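Table Tennis Night Returns, Along With the Arguments
Jul 23, 2024

The summer ladder at the Lera Street rec center is open again, and the sign-up sheet is already the most disputed piece of paper in the building. Erdal Aksoy has entered himself twice, once as Erdal and once as "E. Aksoy (doubles)," although there is no doubles bracket. Nathalie Landry is looking into it.

Games are still to 11. A petition to bring back 21 collected 3 signatures, all in what looked like the same pen.
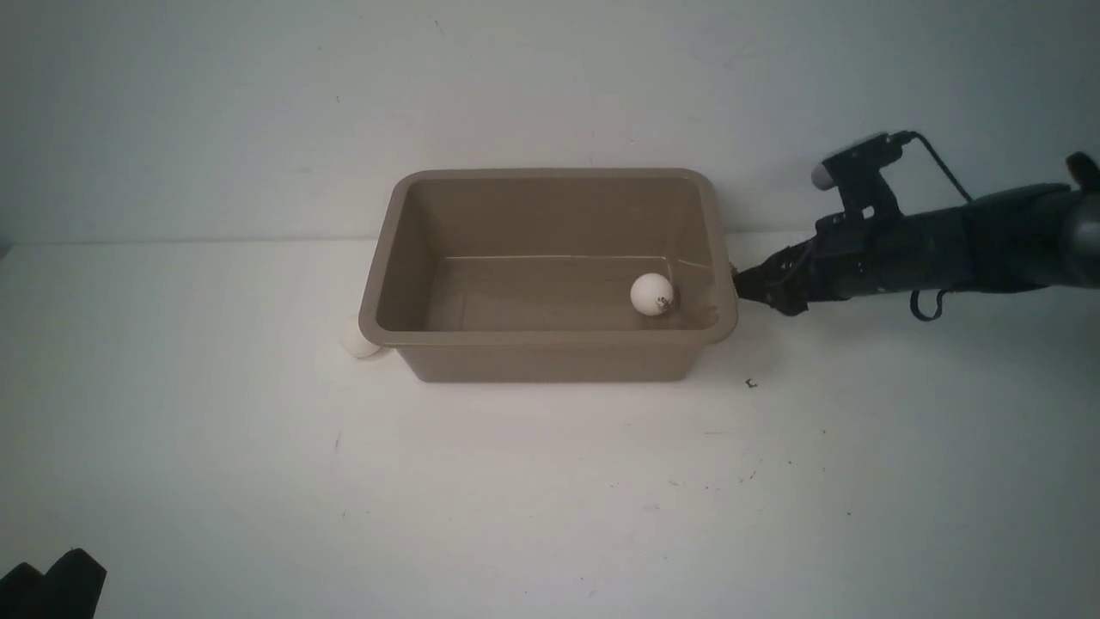 The other big question is the net on table two, which has sagged since spring and which Gonçalo Veloso insists is regulation height "if you measure it from the side." He has offered to measure it for us. We have thanked him and ordered a new net, which should be here by August – or so we were told in May.

Eduardo Morais will run the beginners' hour before ladder play. He is patient, he explains spin better than anyone we know, and he would like people to stop asking him to sign their paddles. One person asked. It was his brother-in-law.

Ladder fee is $3 a night, paid at the front desk. Please wear shoes that don't leave marks on the gym floor. Lourenço Garcia, you know which shoes.

Last year's final standings are still up by the water fountain, with corrections in several people's handwriting.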